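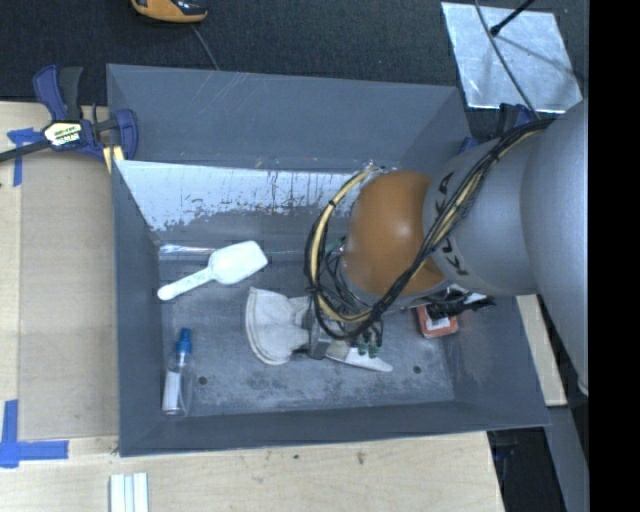 Why does a river keep rising after the rain has stopped? Rain that falls on the upper part of a watershed takes hours or days to travel down to the gauge near you, so the peak can arrive under a clear sky.

I get asked this every time we have a wet week, so I'm putting the longer version in one thread. I've read river gauges in the Arain valley for 19 years, first for the county and now on my own time.

Start with the ground. Dry soil soaks up the first part of a storm and the river hardly moves. Once the soil is full, nearly everything that falls runs off. The same amount of rain can give you a muddy creek in September and a closed road in December.

Then there's distance. Cirkordale sits near the bottom of the valley. Water from the ridge above Storura has to come down three creeks, join the main channel and pass through two narrow spots before it gets there. In the December flood that trip took 18 hours.

The rain quit at Cirkordale before supper on Tuesday. People went out, looked at the river, saw it was still inside its banks and moved their cars back down to the lower lot. The crest came through the next day at lunchtime.

The creeks don't all peak together either. If the short one drains out before the long one shows up, you get two small bumps on the chart. If they arrive at the same hour you get one big one. Where the storm sat and which way it moved decides that, and it's hard to call ahead of time.

Frozen ground changes things again. It sheds water almost like pavement. Rain on top of old snow can be worse, depending on how deep the snow is and how warm the air gets overnight. A deep cold snowpack can hold a fair amount of rain before it lets any go.

What to look at: the gauge upstream of you, not the one in town. For Cirkordale that's the Eklow bridge gauge. If Eklow is still climbing, you are going to climb too. If Eklow has turned over and started down, you can begin to guess at your own peak.

Look at the slope of the line as well as the height. A line that goes up steadily for six hours and then bends flatter is getting close to its top. A line that gets steeper after the rain ends usually means a tributary has just come in.

Flood stage at Cirkordale is 20 feet. Water gets onto River Street before that, at the low spot by the feed store, because the storm drains back up. So the official number doesn't tell you when your own street gets wet. Write down the reading the next time yours does and keep it somewhere you'll find it.

Gaurav Malhotra asked whether the floods are getting bigger. Warmer air can hold more water vapor, and heavy downpours have increased across much of the country. For one small river it's harder to say. Our record is short, the channel was straightened partway through it, and there's a lot more roof and parking lot above town than there used to be. I wouldn't draw a trend line through that and trust it.

One more on the gauges. They fail at bad times. Debris piles up on the sensor, or the power goes out and the line just goes flat. A perfectly flat line in the middle of a storm means the gauge has stopped reporting. Check the time stamp on the last reading before you decide anything.

Somebody asked about wells and basements. Groundwater is slower than the river and can keep coming up for a week or more after the crest. Leave the sump pump plugged in. I'll do a separate thread on that when I've dug out my notes from the spring.

Filed under: Rivers & Flooding, Weather Explained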